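Small slotted baskets for bottles: worth it or not?
Storage and Tidying > Bathroom and Utility

9 posts

skavby_shelf
Posted February 9, 2018
I keep plastic bottles (vitamins, hand cream, descaler) in a wall cupboard with a clear depth of 200 mm. At present they stand directly on the shelf. Getting at the back row means moving the front row. I am considering small plastic baskets with slotted sides, one per category, so that the whole lot slides out. Has anyone run this for more than a few months? Main concern is tall bottles tipping when the basket is pulled.

Hekura
Done it for two years. Tipping depends on wall height against bottle height. If the basket wall reaches a third of the way up the bottle or more, it stays put. Below that it leans on the first pull. Fill the basket or pad the gap.

pledex
Disagree on the one third. What matters is how much free floor there is around the base. A tight basket with low walls holds a bottle better than a deep one with room to slide. I measured mine before buying and left roughly a finger's width on each side.

Hekura
A finger's width is fine until you want to take the bottle out with wet hands. Then you grip the neck, tilt it, and the base catches on the slots. Smooth-walled trays do not have this problem.

pledex
Lift straight up. Do not tilt.

D. Rahman
Slots have one clear advantage, drainage. Anything stored near a sink will drip down its own side, and a solid tray collects it. I had a ring of dried conditioner in a solid tray that needed a scraper. With slotted baskets I rinse them under the tap and put them back. Against that, anything small falls through or sticks out. Cotton buds are hopeless.

skavby_shelf
Drainage is not an issue in a dry cupboard, but rinsing is useful. What about labels? If the bottle sits low in the basket, does the wall hide the print?

Subramaniam
Depends on the bottle. With a low basket you read the top half of the label, and for most products that is where the name is. For anything with dosage or dilution figures lower down you have to take it out, which you should be doing anyway before you use it.

On the earlier argument: hold the bottle by its upper part and keep it vertical. My basket is a small white one and I work on the table first, so that I can see what fits before anything goes in the cupboard. 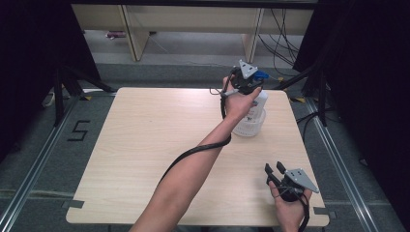 White bottle in the slotted basket, held by the upper part.

I would also sort by height before category. Tall ones at the back of the basket, short at the front, label facing out.

Hekura
Sorting by height is how you end up with drain cleaner next to the mouthwash. Category first, always. Height within category if there is space left.

Subramaniam
Fair. I do not keep cleaning products in the same cupboard, so it had not come up. For a mixed cupboard I would go with category.

pledex
Mixed cupboards should not exist. Descaler goes under the sink with a catch on the door.

skavby_shelf
Noted. The descaler will move. I will buy two baskets to begin with, low walls, tight fit, and check the outside depth including the rim. The shop gives inside dimensions only, so I shall take a tape measure.

D. Rahman
Check the base as well. Some taper by a good margin from rim to floor, so a bottle that fits at the top will not sit flat.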